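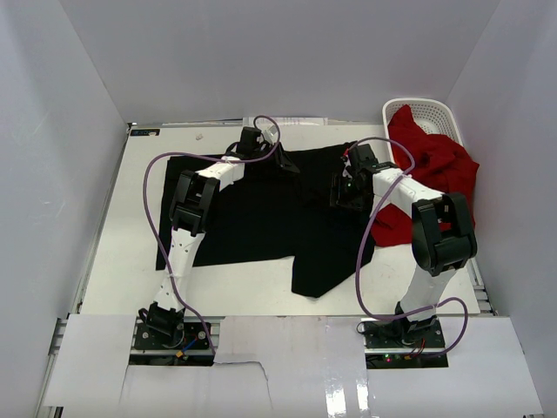

# Chapter 8: Two-Arm Handling of Soft Material

The preceding chapters dealt with rigid parts. A block has a shape that does not depend on how it is held, so a grasp can be planned once and reused. Fabric has no such shape. When a gripper lifts one point on a T-shirt, every other point is free to move, and the position of the far sleeve can't be calculated from the position of the gripper alone. This chapter covers the methods that student teams use to fold garments with two small arms, and the records they need to keep while doing it.

The chapter assumes that you have finished the calibration exercises in Chapter 6 and that both arms of your cell share one coordinate frame. If the two arms disagree about where the table is by more than a few millimeters, go back and repeat the calibration. Folding will not hide the error.

## 8.1 The Folding Task

The running case in this chapter is the garment task from the Fonament student league, as attempted by a four-person team in its second season. Hongmei Ding wrote the motion code, Peiyu Tian built the cell, and Zhuoran Xiong and Imani Waweru shared the demonstrations and the labeling. Their instructor, Rasmus Lapiņa, kept the team's log, and much of the data below is taken from it.

The task is stated in the rule book as follows:

- One short-sleeved garment is placed on the table by the referee, in any orientation.
- The arms must flatten the garment, fold it, and release it inside a marked rectangle.
- No person may touch the garment, the arms, or the table after the start signal.
- A run ends when both grippers are open and clear of the fabric.

Scoring is based on the outline of the finished fold. Wrinkles inside the outline cost nothing. A sleeve left outside the outline costs half the points for the run.

## 8.2 Stages of a Fold

It is useful to divide the task into stages, each with its own test for completion. The team used these:

1. **Find.** Locate the garment and estimate which edge is the collar.
2. **Grasp.** Close both grippers on the fabric at two separate points.
3. **Spread.** Move the grippers apart until the fabric between them is straight, then lower it.
4. **Fold.** Carry one edge over the other and release.
5. **Place.** Move the folded garment to the rectangle.

Most beginners spend their time on stage 4. The log suggests that this is the wrong place to start. Of 271 recorded attempts in the first half of the season, the largest group of failures came from stage 2, where a gripper closed on two layers of cloth when one was wanted, or closed on nothing. A failure of this kind often goes unnoticed until the spread, when the garment rotates around the single point that is held.

Dark fabric makes the problem worse. A black shirt on a white table gives a very clean outline, and stage 1 becomes simple. Inside the outline, though, folds and seams show little contrast, and the software has difficulty telling a bunched collar from a flat one. Light fabric has the opposite fault. A team should practice with both.

## 8.3 Coordinating the Arms

Two arms that hold the same piece of cloth are connected to each other, loosely at first and then rigidly as the cloth becomes tight. The change is sudden. Before it, each arm can be commanded on its own path. After it, any difference in speed between the arms becomes a pull on the fabric, and one of the grippers will slip.

Three rules follow.

**Set a distance limit.** Measure the width of the garment between the intended grasp points and store it. The grippers should never be commanded farther apart than this value while both are closed.

**Use one clock.** Both paths must be sampled from the same time base. Ding's first version ran a separate loop for each arm, and a small delay built up between them over the length of a fold.

**Slow down near tension.** Reduce speed over the last part of the spread. Motor current can be used as a rough sign of tension on arms that have no force sensor — the reading is noisy, but a steady rise on both sides at once is usually reliable.

Cable routing also belongs under this heading. A cable that is slack at rest may be tight when the arm is fully extended, and a cable that droops can drag across the garment. Move each arm by hand through its full range before powering it, and watch the cable at both ends of the travel.

## 8.4 Terms Used in This Chapter

**Grasp point:** the place on the garment where a gripper closes.

**Layer count:** the number of thicknesses of cloth between the fingers.

**Free edge:** any edge of the garment not held by a gripper.

**Reset:** the return of the garment and both arms to a permitted starting state. Resets done by hand must be logged separately from attempts.

Section 8.5 begins with the layer count, and you will need one gripper, a folded towel, and the current-logging script from Chapter 7.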